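The bracelet came in a gray box with Rosora stamped on the lid, and Lerato Dlamini did not like the box.

"Too nice," she said. She turned it over. "When the box is this nice, the money went into the box."

The man across the counter laughed, a beat late. He said his name was Morin, and he had a coat that fit him well and shoes that didn't go with it. He wanted 700 for the bracelet. It was solid, he said. His aunt had bought it in Grelley and worn it to church and nowhere else.

"Which church?"

"Sorry?"

"Never mind."

Lerato had been buying gold over the same counter long enough to have heard about a great many aunts. They all lived quietly and kept everything in drawers. She put the bracelet on the scale and wrote the weight on her pad where he couldn't read it, then screwed the loupe into her eye.

The stamp was there, crisp as a new dime. The links had a good color, maybe a little warm. She ran a thumbnail along the inside of the clasp, where people never polish.

"There were reviews," Morin said. "For this exact one. You can look it up. 119 of them, five stars, every one."

"Every one?"

"People loved it."

"I've never seen 119 people agree on lunch."

She looked it up anyway while he stood there. The Rosora page was still live. Beautiful quality. My wife cried. Exactly as pictured, arrived early. My wife cried. She scrolled down to May and found a third wife, also crying. 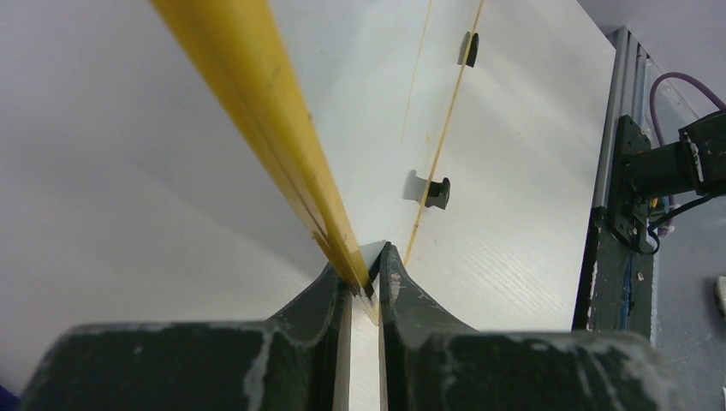
Yellow all the way down, or so it looks.

"I can scratch it," she said. "Small mark, inside the clasp. Then the acid. If it's what you say, you get a fair price and I buff the mark out for free."

Morin put his hand on the counter, close to the bracelet but not touching it. "Is that necessary? It has the stamp."

"I own a stamp. I could stamp you."

He didn't laugh at that one. A bus went by and the window buzzed in its putty. She waited. Her father had taught her to wait with her hands flat, and it had saved the shop more money than the acid had.

"The guy at Nurkon offered me 6," Morin said at last.

"Six hundred?"

"Six."

She took the loupe out of her eye and had a proper look at him. It was the first thing he'd said that she believed outright. Nurkon bought by the bucket and wasn't sentimental, and if they had said six then somebody over there had scratched it already. She tilted the clasp toward the lamp and found the place, a tiny nick with something pinkish at the bottom of it.

"Did you pay for this?" she asked.

"100." He rubbed his jaw. "There isn't any aunt."

"No."

"It was for somebody. She gave it back."

Lerato considered that. It could have been true. It could also have been what he told people once the aunt ran out, and she had paid extra for a story like that once, in her first year, and still had the ring in the back to prove it.

"I'll give you seven," she said.

"Seven hundred?"

She slid the box back to him and opened the register. "Dollars. And I keep the box."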